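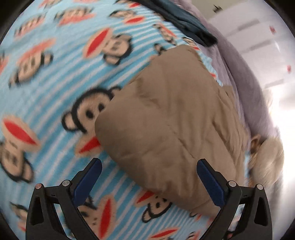 Which Bedding Keeps You Warm Longest?
Project report by Mirela Siqueira and Khoa Âu
Rullcombe Community College, Intro to Textiles
12 May 2026

Why we picked this

Our building in Virkville turns the heat down at night, and everybody on our floor has an opinion about what to sleep under. Khoa swears by fleece. I grew up with quilted comforters and would not trade mine for anything! We wanted to know who was right, and the textiles lab has a good thermometer set, so we went for it.

What we already knew

Bedding doesn't make heat. Your body does, and the blanket slows down how fast it gets away. Most of that work is done by still air caught between fibers. Fleece holds air in its fuzzy surface, and a quilted comforter holds it in the filling. The stitching keeps the filling from sliding down to one end, but every line of stitching is also a thin spot where heat can leak out. We had never thought about that before Ms. Marchand drew it on the board, and now we can't stop looking at quilts.

What we did

We filled identical glass jars with 353 milliliters of hot tap water each, put a thermometer through each lid, and wrapped them. We tested 3 coverings: a fleece blanket, a quilted comforter, and a knitted cotton throw. One more jar stayed bare. We read the temperatures every 7 minutes and did 6 full runs, with a different jar under each covering every time in case one jar was odd. Lindalva Falcão lent us the throw and read the thermometers on the day Khoa had a dentist appointment.

What we found

The comforter won every run. Fleece came second, closer than I expected, and the cotton throw was third. The bare jar lost heat quickly, as you would guess.

The fun part came when Emerson Xavier asked what would happen if we pressed the comforter flat. We put a board and some textbooks on it and ran it again as an extra. It dropped behind the fleece! The same comforter, squashed, had much less air in it. We then tried fleece under the comforter, and that beat everything — so Khoa and I are both claiming victory.

Problems

Wrapping is hard to do the same way twice. We folded the corners differently in the first run and only noticed while writing up our notes. The lab door was also opened a lot. A jar is not a person, either: it doesn't roll over, sweat or kick the covers off.

Next time

We would like to test wool, and to wash the comforter several times to see if the filling clumps and the results change. Khoa also wants to try damp fabric. Ms. Marchand says we can have the thermometers back in the fall if we return the board.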